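Balleck Kitchens – Staff Meeting on the Sandwich Line and the New Equipment
Minutes, February 18, 2022, held in the break room at the Gundgate site 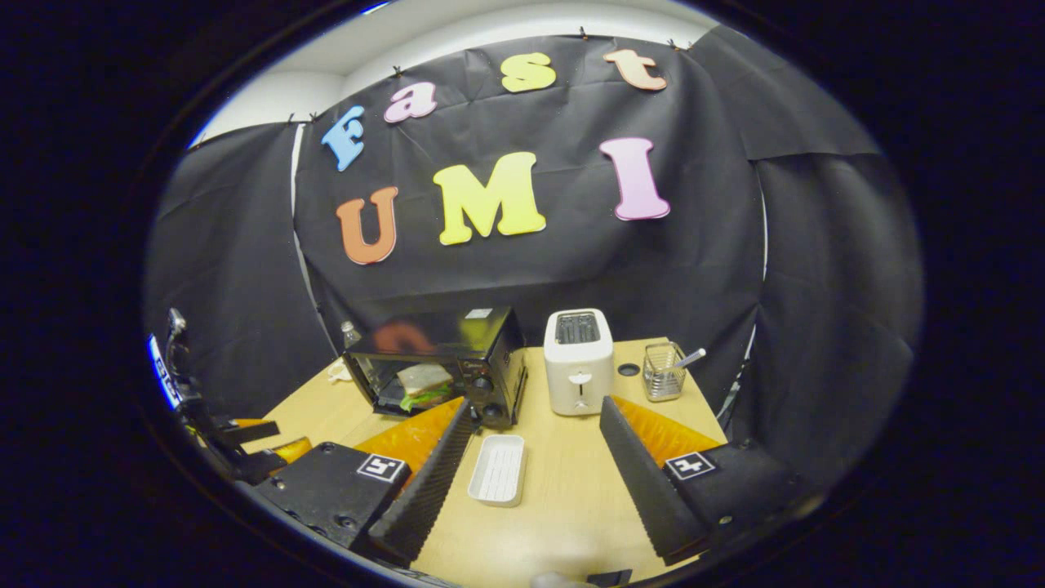
Hendrik Ndlovu asked to speak before the agenda was opened, and the chair was glad to let him. He said he had been making toasted sandwiches here long enough to do it half asleep, and that what bothered him was the idea of showing a machine how it is done and then being sent off to do something he never asked for. He would like to hear plainly which jobs stay with people. Several heads nodded at this, and it was agreed to take his question first and let the rest of the agenda wait its turn.

1. Which jobs stay with people
Thư Thái answered for the planning side. She thanked Hendrik for putting it so clearly and said she would try to do the same. Management's written promise from November still stands: no one on the sandwich line loses hours during the trial. The tasks being looked at are the dull ones, such as moving trays, loading the toaster oven and taking things out again. Tasting, ordering, allergy checks and anything to do with customers stay with staff. She could not promise what happens after the trial and said she would not pretend to. There was some grumbling, all of it good-natured, and Hendrik said he would rather have that answer than a prettier one.

2. Time spent on demonstrations
Staff who use the hand-held grippers to record the work have now made 1,347 recordings between them, of which 322 were set aside as not usable. A long and friendly talk followed about whose time this is. The morning crew feel that an hour at the practice table is an hour the others have to cover, and they have a point. It was agreed that demonstration time will go on the rota as its own shift, at the normal rate, and will not be squeezed in between orders. No one is to do more than 2 hours of it in a day.

3. Sore hands and wrists
Three people mentioned stiff thumbs after a long stretch with the grippers. Thư will ask Conuvmont, who look after the equipment, whether the grip can be adjusted for smaller hands. Until then, please stop when it starts to ache and tell the shift lead. There is no prize for carrying on.

4. Training
Two places are open on the Ko course, which covers basic upkeep and how to stop the arm safely. Hendrik put his name down, to general applause and a fair amount of teasing, and the second place is being kept open for someone from the evening crew. Course hours are paid. Thư also offered to sit down with anyone who would like to go through the material slowly beforehand – no question is too small, and she promises there will be biscuits.

5. Who the recordings belong to
A question came from the back of the room about whether the recordings could be used to check how fast a person works. Thư said they are kept without names and are not to be used for reviews. The meeting asked for that in writing, signed, and posted by the time clock. Agreed by all.

6. Any other business
The dishwasher on the north side is leaking again. The coffee fund is short, as it usually is by this point in the month, and whoever has the large thermos is kindly asked to bring it back.

Actions
Thư Thái – signed note on recordings; grip question to Conuvmont; changes to the rota
Hendrik Ndlovu – collect questions from the morning crew before the next meeting
Evening crew – choose a name for the Ko course

The next meeting will be in the same room, after the new rota has been tried for 3 weeks.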